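mistari-doughnuts
Notes and logs from a gripper comparison on the two-arm bench

Status: usable. Maintained by Yaw Atinga, when cornered.

What's in it
132 episodes of two arms tidying toy doughnuts onto plates, recorded in May. We wanted to know whether the Jernier fingers were worth their price over the Skatska ones. The answer is in results.csv and depends on who is paying.

Layout
episodes/ – one folder per run, video plus joint logs
results.csv – one row per attempted grasp
configs/ – controller settings, including the bad ones

Each run is capped at 60 seconds. Arm logs and video have separate clocks, so use align.py before plotting anything. Yaroslav Marchuk skipped this step once and discovered a gripper that closed before it was told to.

Known problems
Episode 61 has no left arm log.
The first 10 episodes use the old grip force. The doughnuts are soft and forgave us; the success rates are flattering.
"Dropped" and "put down early" are separate labels. Two annotators disagreed about the difference and still do.

Licence
Research use. Please don't cite us for pastry.

Sample views 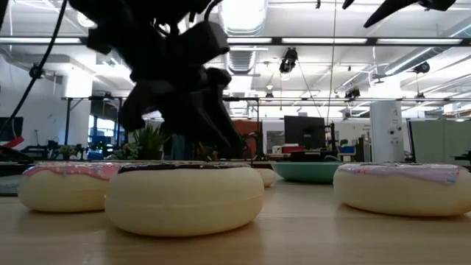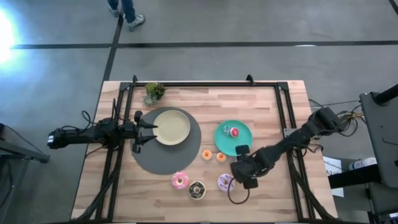
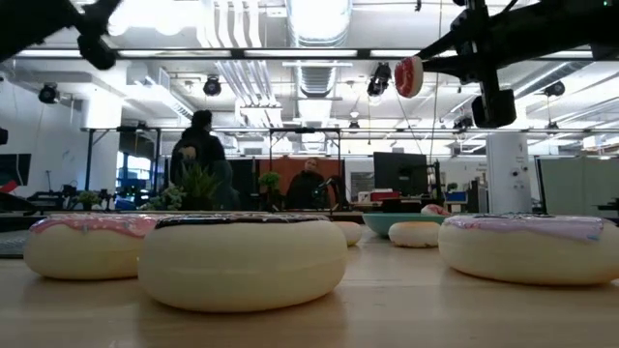 Toy doughnuts on the wooden bench, three views. The third has one in the gripper.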